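Home | News | Clubs | What's On | Contact

Wundlow robotics club takes on the housework

Thu 15 February

Anyone who has ever tried to get a teenager to make a bed will have a soft spot for the latest project at the Wundlow robotics club, where students have signed up for a whole season of folding, straightening and tidying, all in the name of teaching a machine to do the same.

The club meets in the old Quiambao hall, but for this project most of the work goes on in members' own homes, using hand-held grippers that the students carry from room to room. They pick up a blanket, a towel or a throw with the gripper fingers, fold it the way they normally would, and the recordings go back to the club's computers to train its robot arm, which the members have christened Jarnari (after a good deal of arguing, we're told).

The target is 1,000 recorded folds by August, and the tally on the hall whiteboard stood at 543 when we dropped in. Towels have gone along nicely. Blankets are another matter, being big and floppy and fond of sliding off the bed, and the students have set aside 200 of their folds just for those.

There's a competition at the end of it all, too. The Trulura Home Helper Challenge gives each school club 2 tries at folding a blanket it hasn't seen before, with marks for neat corners and square edges, and our lot are very keen to bring something home after missing out last time.

New members are always welcome, and you don't need to know a thing about programming to join in. Spare blankets can be left at the hall on club nights.

Recent stories
Trulura pool to open later on weekends
Library book sale returns to Wundlow
Road works on the Jarnari turn-off
School garden wins a new shed 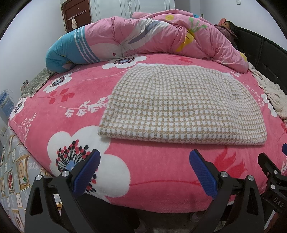
Blanket practice with the grippers for the club's folding project.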